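The Amendment

Reading time: 4 minutes

Print this page | E-mail this page

The Standard for Handling by Paired Arms had reached its fourth edition when Catarina Arruda was appointed to maintain it. It ran to 116 clauses. The Nondudari Institute issued it each April, in grey covers, and every workshop licensed under the Institute was required to keep a copy within reach of the operator's chair.

Arruda had written none of the clauses herself. Her duties were to receive proposals for amendment, to test them against the existing text, and to recommend that they be adopted or declined. In her first year she recommended that 17 be declined. The workshops at Urkov, which had submitted most of them, were informed by letter.

The proposal from Valter Cardoso came in that winter. It concerned Clause 40, which read as follows: "Where an object is to be raised by two arms, both grippers shall close before either arm lifts." Cardoso asked that the words "and shall pause" be inserted after the word "close". He gave no grounds. The form provided a box for grounds, and he had drawn a line through it.

It was the practice of the Institute to decline any proposal submitted without grounds. Arruda prepared the letter, signed it, and placed it in the tray for dispatch. At a quarter to five she took it out again. She could not have cited the provision under which she did so.

She travelled to Urkov by the evening train and was admitted to the workshop after dark. Cardoso rose when she entered. He was older than his handwriting had suggested, and he addressed her by her title throughout.

"You have come about the pause," he said.

"I have come about the grounds."

"Then it would be best if you observed."

He resumed his place and brought the arms towards the picture frame that lay between them on the table.
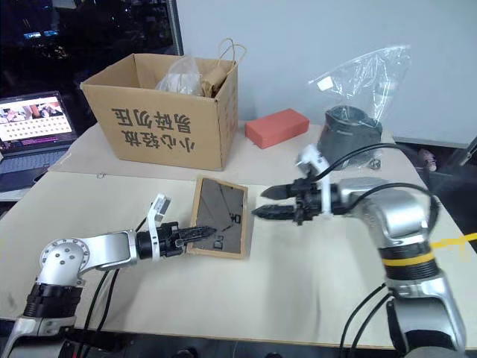
Work under Clause 40: the frame between the two grippers.

Arruda stood behind the yellow tape, as Clause 9 required of visitors. She had the fourth edition open in her hand and followed the work against the text. The approach was correct. The speed was correct. The left gripper closed and then the right, and for a short interval nothing moved at all. Then the frame rose, level, and was set down again where it had been.

"How long was that?" she asked.

"I do not measure it."

"A pause which is not measured cannot be placed in a standard, Mr Cardoso. A workshop in Doltia must be able to carry out the same pause as a workshop in Urkov."

"I understand that, Inspector."

"What takes place during it?"

Cardoso considered the question with evident care. "Brouwer trained me," he said. "He drafted the first edition, or the greater part of it. He used to say that when both hands are closed, the object belongs to two parties, and that neither has yet been told what the other intends. He would wait until he was satisfied that they agreed. I once asked him why he had left it out of the clause. He said that he had not known he was doing it."

"The arms share a single controller," said Arruda. "There is no question of their agreeing."

"No," said Cardoso. "But I am also present."

She asked him to perform the lift again, and then a third time, omitting the pause. He did so without complaint. The frame rose as it had before. She could find no difference in it that she would have been able to enter in a report, although she noticed that she had held her breath on the third occasion and had not on the others.

They worked until late. Cardoso made tea and they drank it well away from the table, in accordance with Clause 12. She read to him from the Register of Amendments, in which there were 793 entries going back to the first edition, and he recognised a good number of the names. Many had asked for a single word. One had asked for a comma, and had been granted it.

In the train she drafted her recommendation. She wrote first that the proposal was declined for want of grounds. She wrote next that it was adopted with a fixed interval of two seconds, and she looked at this version for a considerable time before striking it out. What she submitted in the end was a note to be printed beneath the clause, in the smaller type which the Institute reserved for guidance and which no workshop was obliged to follow.

The note was approved without discussion. It appears in the fifth edition, in the grey covers, and reads: "The operator may wait."

Cardoso acknowledged receipt of his copy on the proper form. In the box for remarks he had drawn a line, and above the line, in pencil, he had written the date of Brouwer's retirement.

Comments (3)

tessellate
I spent years drafting site procedures and the comma made me laugh out loud. We had one of those. It took two meetings.

R. Okell
Very good, though I wanted her to try the lift herself. Is there a clause against it?

marshlight
"May" and "shall" are a whole career. I would read more about the workshop in Doltia.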